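Wasinden lab finishes first round of hand trials on two-arm bench

Multi-fingered hand goes up against a parallel gripper in cube sorting test

A small automation lab in Wasinden has finished the first round of a comparison between two kinds of robot hand, and the early figures favor the simpler one for speed and the more complex one for awkward grips.

The trials ran through August at Nirko, which builds and services handling equipment for packing lines. The lab fitted the same two-arm robot first with a pair of parallel grippers and then with a pair of black multi-fingered hands, and gave both the same job: pick up small colored cubes from a white table and move them to the correct side of a strip of black tape.

In all, the robot made 2535 pick attempts. Of those, 851 were made with the multi-fingered hands and the rest with the parallel grippers. The split is uneven because the fingered hands arrived later and took longer to set up. Each one needed its own wiring run down the arm, and the controller had to be set up again for the extra joints.

The parallel grippers were quicker on nearly every layout. They close in one motion, and the software only has to choose an angle and a width. When the cubes were spread out with clear space on all sides, the lab saw no reason to use anything else.

Results changed when the cubes were placed close together or turned so that a corner faced the hand. The parallel grippers often pushed a cube before closing on it, or knocked its neighbor out of place. The fingered hands could curl one finger over the top of a cube and draw it clear before gripping, which took more time but left the other cubes where they were.

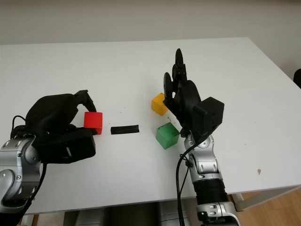
The surface of the cubes also made a difference. Glossy paint let the fingertips slip when the grip force was set low, and the lab ended up raising the force twice during the first week. Cubes with a rougher finish gave no trouble at the original setting. The parallel grippers have rubber pads and did not need the change.

Handing work from one arm to the other was the weakest part of the test for both types. The left and right arms share the space near the tape, and the controller is set to stop one arm if the other comes too close. With the fingered hands, which are bulkier at the palm and wrist, that stop was triggered 69 times. Most of the stops cleared without help, but each one added several seconds to the run.

The lab used two controllers during the round. The first, an older unit the company already owned, handled the parallel grippers well but lagged when asked to move all the fingers at once. It was replaced partway through by a Dremavov unit, and the fingered hand results from before the swap were left out of the final tables. Nirko says it will run the parallel grippers again on the new controller so that the two sets can be compared fairly.

Camera placement was kept the same throughout, with the main view looking down over the arms from the head of the robot. That view works well for open layouts. It is less useful once a hand is close to a cube, as the palm can hide the thing it is about to pick up - a problem that showed up more with the fingered hands because of their size. A second camera near the wrist is being considered, but the cable routing has not been worked out.

Nirko paid for the round itself, with use of a test bay on Jenkins Road that the company has leased since the spring. No customer orders depend on the outcome. The company says its packing customers mostly handle boxes and tubs, and that parallel grippers will stay the standard fit on those lines for now.

The next round will use the same table and tape layout but swap the cubes for mixed items, including soft pouches and short lengths of tube. The lab plans 40 layouts for each type of hand, with the order shuffled so that neither type gets the easier ones first. Grip force will be logged on every pick, a step that was skipped for part of the first round.

Full tables from the cube trials will be posted on the Nirko website once the repeat runs are done.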